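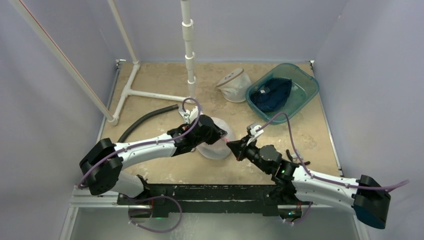

10 Sep 2026. Wash test on the knit swatches, third round. Trying to settle whether the lint loss we got in June came from the yarn or from the way we were loading the drum. All 12 swatches are from the same Tanguy lot, knitted on the same needles and steamed flat before the start. Six washed in bags, six without. For the bagged half I went with translucent white mesh, the same sort as the bag in the photo, so I can check for bunching without opening anything. The coarser net we had before let the fringed edges poke through and snag on the drum, and I don't want that mixed up in the numbers again.

Wida machine, 30 degrees, wool program, spin at 700. Avby liquid, one capful, no softener. Rinse water run off through the paper filter on the drain hose. Filter dried overnight, weighed in the morning before anyone had the window open.

Order of runs: unbagged dark, unbagged light, empty rinse, bagged light, bagged dark, empty rinse. I should have put an empty rinse between every run. The bagged light filter has a few dark fibers in it, and I can't say whether they were left in the drum from the first load or came in on my sleeves. Marked as doubtful in the table. Will repeat that one.

Bagged swatches gave a cleaner filter in both colors. The swatches themselves don't look very different from each other on the face side. On the back the unbagged ones have more pilling, mostly at the cast-on edge. Yoga Lumbantobing looked at them without knowing which were which and sorted the dark set correctly and the light set wrong, so I wouldn't lean on appearance alone.
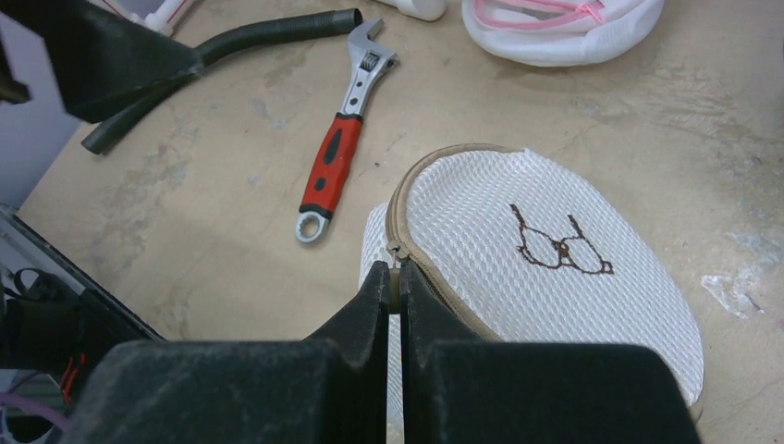
Another thing about bags is how full they get. With three swatches in one bag they balled up in a corner and the middle one came out with a dry-looking patch where the detergent may not have reached. With two they stayed spread. Going to two per bag from here on and noting it on the sheet. Zippers go all the way shut, with the pull tucked under its elastic if there is any. Two of our older bags have no elastic left. I put a stitch through those by hand, a bit annoying to cut out afterward but it held.

Shrinkage: less than in June across the board. Lengthwise more than across, same as before. I measured after the pieces had been flat on the rack for a day. The June figures were taken off pieces that had been hung, so the two sets don't compare directly, and I've written that across the top of the old sheet in red.
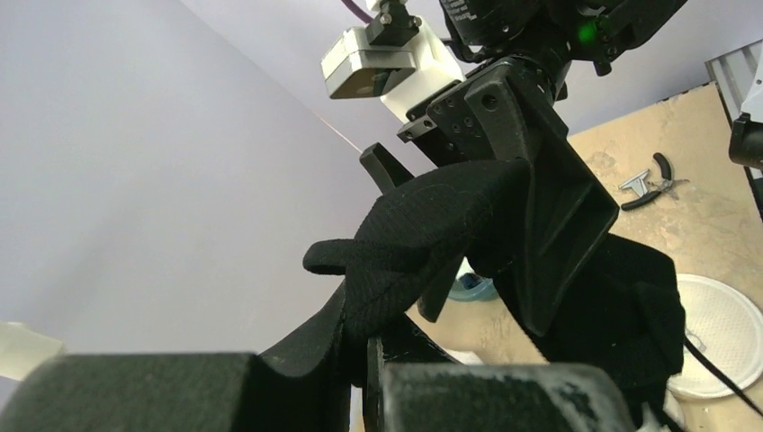 Drying needs its own page. Hanging is quicker but it lets the knit drop, and dark pieces seem to get hung more often because people worry about them picking up fluff from the rack. If a soft black item is held at the top and hangs down, like the one in the photo, then once it's soaked all the water weight goes through that one grip. On our swatches the hung ones had a visible point at the peg the next day, and it didn't steam out fully. Flat drying from now on, with a clean towel under the dark ones. Kotar towels are the least linty of what's in the cupboard. Wash them once more first anyway.

Abrasion: one dark bagged swatch taken to 4,000 rubs. Slight fuzz, no broken yarn. Unbagged one not done yet, the clamp is loose and I need the small hex key back.

To do:
- repeat bagged light with empty rinses on both sides
- reweigh the blank filter
- unbagged abrasion
- order filter paper, same batch if they still have it

Comments

knitbench: Did you weigh the swatches too, or only the filters?

Yoga Lumbantobing: Only the filters. The swatch weights move too much with the humidity in that room. Hex key is in the drawer under the scale.

p_marl: We get the same corner bunching with three in a bag. Folding them in half first helped a little.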